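Istley Lab Reports Gains From Uneven Training Starts

A research group at Istley has released results from a study on how two-armed robots learn to tidy household items, using a task most people do without thinking: putting slippers on a rack. The work was carried out with engineers from Tillman, a maker of control software, and was presented at a workshop in Mevbridge in May.

The group wanted to know how much the starting layout of a practice session matters. In most studies of this type, a person guides the arms through a task many times and the recordings are used to train a control program. The objects usually begin in nearly the same spots each time. The Istley team collected 2116 recorded runs and split them into two sets. In one set, the slippers always started in the same places. In the other, each slipper was turned and shifted before every run, and some runs began with the job already partly done.

## The task

The setup has two black arms mounted on opposite sides of a wooden table, with a low rack toward the back. Three slides in green, gray and pink have to end up on the rack. Either arm may pick up any slipper, and both may move at the same time.

Slides were chosen for their shape. The strap leaves an opening on one side and blocks the grip on the other, so the angle of approach changes with the way the slipper is lying. A program that has only seen one angle tends to close its fingers on the strap and push the slipper along the table.

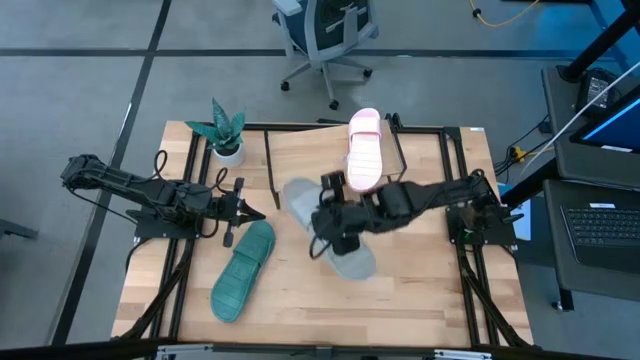
## Results

Programs trained on the varied set finished the full task in 9 more cases out of every 100 than programs trained on the fixed set. The gap was widest when a slipper started at an angle to the rack. When all the slippers began in the standard positions, the two programs did about equally well.

The second finding concerns the partly finished starts. The team added 116 runs in which at least one slipper was already on the rack when recording began. Programs trained with these runs were less likely to go back and disturb a slipper that had already been placed. Before they were added, this was the most common error in the last third of the task.

The researchers also tested how the arms share the work. The program was given no rule about which arm should handle which slipper. In most test runs it used the arm closer to the slipper, and the other arm stayed over its own side of the table until its turn came. Collisions between the arms were rare in both sets, and the report treats that part of the result as inconclusive.

Two slippers next to each other at the rack, with the third still out on the table, is the stage the report calls the "last item" condition. It was scored separately from the full task. Here the program has to bring in the final slipper without bumping the ones in place. 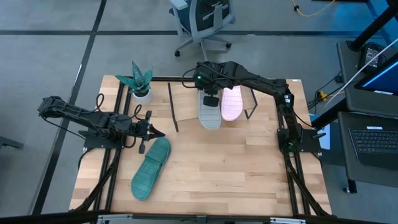 ## Limits of the study

All testing was done at one table with one type of footwear. The report says that shoes with laces or soft uppers would probably need new recordings. Lighting was kept the same throughout, and the rack was not moved between runs.

The group also notes that varied starts take longer to record. Resetting the table by hand between runs added nearly 3 hours to each day of collection, and the operators had to be given a printed list of layouts to keep them from falling into habits.

## Next steps

A follow-up is planned at the Clastholm test site, where a similar table is being fitted. That study will use a rack with more than one level and will include items that don't belong on it. The recordings from the present study will be shared with other research groups on request, along with the list of starting layouts.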